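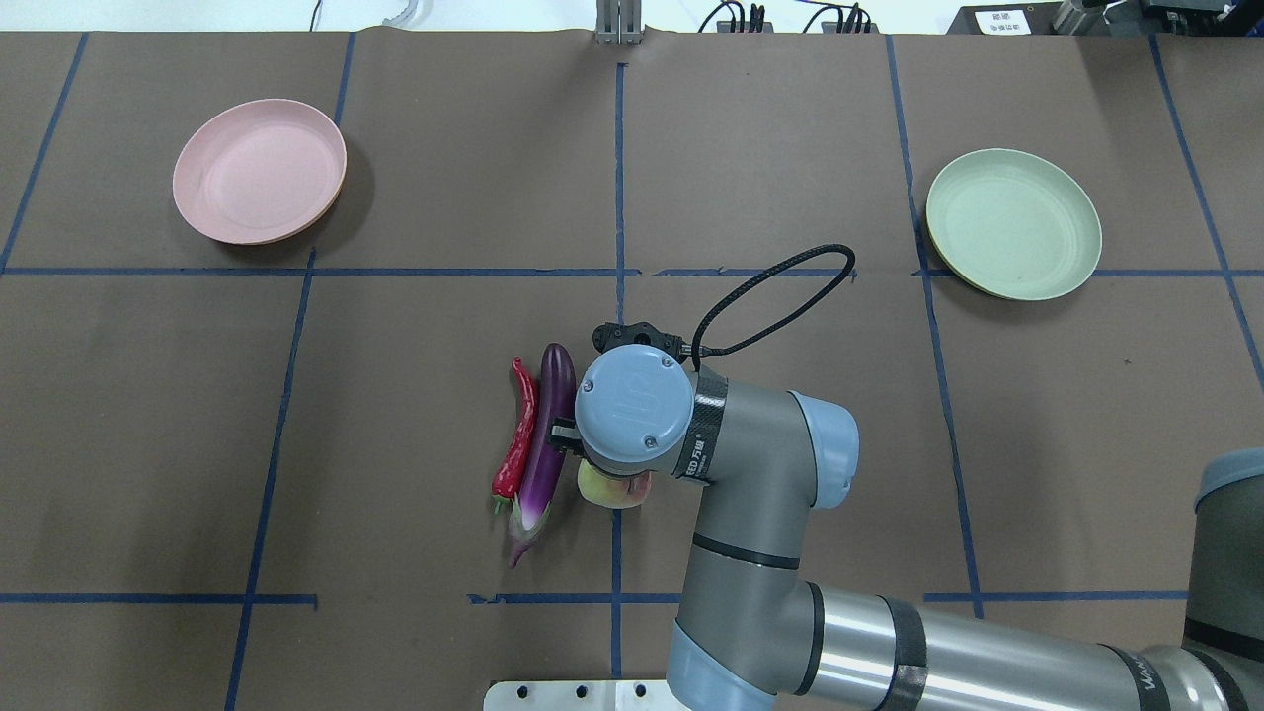 Covering a sorting table is a bigger job than covering a shelf, and I spent most of Thursday evening on it. The old oilcloth had gone tacky, so I switched to brown paper from Skekance, 30 inches wide, with the sheets butted together. Blue tape marks out the cells. A pink plate and a green one go at the far side, with the chili pepper, the eggplant and the peach left in the middle until they have a place. The paper still creases a little where sheets meet.

My rule is simple: vegetables on pink, fruit on green. Color does the work that labels used to do on the Wumisura trays, and a plate can be lifted off for washing.

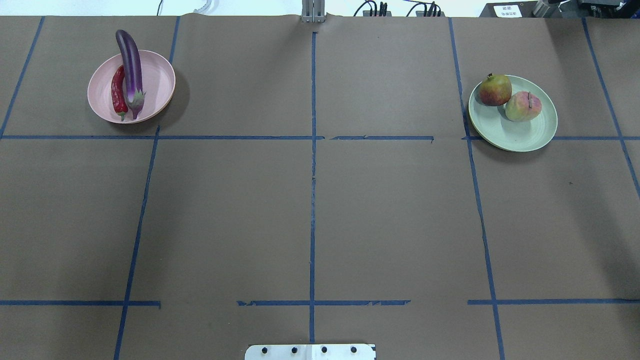

Long items remain the weak point. A dish sized for apples does not suit an eggplant, and I would take an oval one if Baek still made them. Round stock is easier — two pieces of fruit to a plate, kept close, and there is room for more.

Tape is the other variable. I lay the long runs first and fill in with short pieces. The short pieces lift at the ends, and torn ends lift sooner than cut ones. A 200 mm overlap at the table edge holds well.
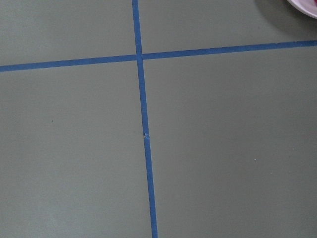 I plan to redo the cross lines in June with a straightedge and a proper knife. The cell size stays as it is.

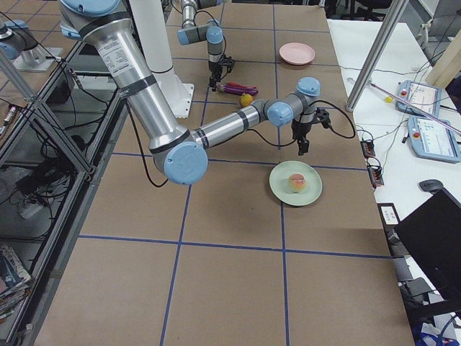 Gladys Ogola wrote to say that she gave up on paper after one season and now tapes directly onto a Jambridge mat, which wipes clean but lets go of the tape in warm weather. I have ordered a small piece to test.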